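About Cladley

Cladley is a small robotics research group that works on cloth. Shirts, towels, bedsheets, the sock that has gone missing inside a pillowcase - if it is soft and it lives in a home, we want robots to handle it well. We started because two of us kept arguing about why a robot that could stack blocks all day fell to pieces in front of a T-shirt, and we still argue about it most weeks!

What we work on

Our main project is called Troltik. It is a way of teaching a two-armed robot to do household jobs with clothing, and right now most of our effort goes into one of them: getting garments on and off hangers and onto a rack.

People outside the field are often surprised that we picked hangers. A hanger is a lovely problem. It is stiff, the garment is floppy, and once the two are together they move as one thing that is half stiff and half floppy. The hook has to find the rail while the fabric swings underneath and hides the very spot the robot would like to look at. One arm is nearly always helping the other.

Most learning methods we tried at first treated a demonstration as one long stream of motion to copy. That worked fine until the cloth did something new, and cloth always does something new. So Troltik splits each demonstration at the moments when a grip changes: a hand closes, a hand opens, or the garment passes from one arm to the other. Between those moments the robot is free to move in its own way, as long as it arrives at the next grip with the cloth in a usable state. We call these stretches "holds," and the whole method is built on them.

What we have found so far

We trained the current version on 839 demonstrations, recorded in lived-in rooms with furniture and everyday clutter left where they were. The earlier version learned from cleaner recordings on a bare bench, and it got confused the minute there was a chair nearby.

The result we are most excited about has to do with recovery. When a sleeve slips off the hanger, the old version carried on as if nothing had happened and proudly hung up a hanger with half a shirt on it. The new one usually goes back to the last hold and tries again. We never wrote a rule for that. It seems to come from the way the demonstrations are split, and Parvaneh Daneshvar is running the tests now that should tell us whether we are right about the cause.

Plenty still goes wrong. Dark fabric is hard, because folds in black cloth all look alike to the cameras. Thin straps are worse. Heavy coats we have not touched yet, though there is one waiting in the closet and it worries us a little.

Who we are

There are four of us. Shu-fen Yip leads the learning work and wrote the first version of the code that finds the holds. Parvaneh runs testing and keeps the failure log, a long and very entertaining document that every new visitor ends up reading. The other two build and repair the arms, collect demonstrations, and do a truly unreasonable amount of laundry.

We share a building on Conneely Street with a print shop and a bakery. Lunch is not a problem.

Working with us

We like hearing from people who know clothes better than we do. Tailors, costume makers and hotel laundry staff have all changed how we think about a grip, sometimes in a five-minute chat. If you study cloth handling and want to compare notes, or you have a garment you are sure no robot could ever hang, please write to us. We take on two student researchers each year, and applications open in December.

Our next project, Doleter, will carry the same ideas over to folding. It is early days - mostly towels so far - and we will post notes on this site as we go.

Page updated Jun 14, 2025

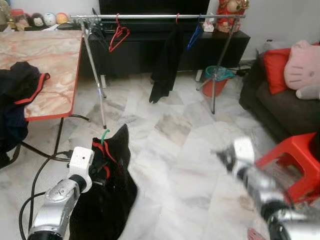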